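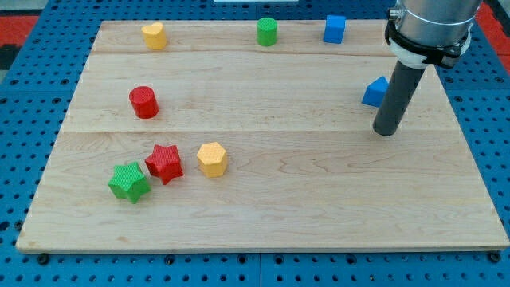
## Teaching by hand, second month

July 15, 2024

I wrote in February that I would begin to learn how to show a robot a task, and then I did not write anything more. Several people asked me if I gave up. I did not, but the work took all my evenings and there was not much to tell until now.

The task is sorting by colour. It sounds like a game for small children, and in fact I had the idea from my niece. But for the arm it means many separate decisions, and for me it means that I must make the same movement again and again without becoming lazy. The blocks are hearts, stars, cylinders and so on, in red, green, blue and yellow. I chose to mix the shapes with the colours on purpose. A red star and a red cylinder must go to the same place, although they don't look alike from above.

## Two ways to show it

At Turnden we have 2 ways of recording. In the first one you hold the arm with your hands and lead it. It feels heavy in the first days, a bit like moving the elbow of a sleeping person. In the second one you sit at the desk with the controller, which we call Dilitz, and you drive the arm from there.

I expected to like the first way better. You feel directly where the tip is, and a beginner can make a decent demonstration in one afternoon. But my own hands were often between the camera and the blocks, and many of those recordings had to be thrown away. With the remote control I was slow and I bumped into the board very often - Khang Bạch, who sits next to me, stopped looking up at the noise after a while. Now I am quicker with the controller than by hand, and my paths are smoother as well.

## What I do differently now

Nazanin Rashti watched me for one morning and gave me advice that I still follow. She told me that I was hesitating above each block, and that the robot would learn my hesitation together with the rest. She was right. When we trained on my first recordings, the arm stopped above every block and trembled a little, exactly as I do when I am not sure.

So I decide before I start. I look at the board, I choose the order, and only then I touch the controller. If I change my mind halfway, I delete the recording and begin again. I also place the blocks differently each time, some close together and some far apart. Two stars lying almost against each other are still difficult for me, and I try not to avoid them.

Our goal is 1,000 good demonstrations before we change to other objects. I do 5 sets in a day if my neck allows it, and then I go home and see coloured blocks when I close my eyes.

Next I want to write about how we choose which recordings are good. Khang and I do not agree on this at all, so it may be a long post.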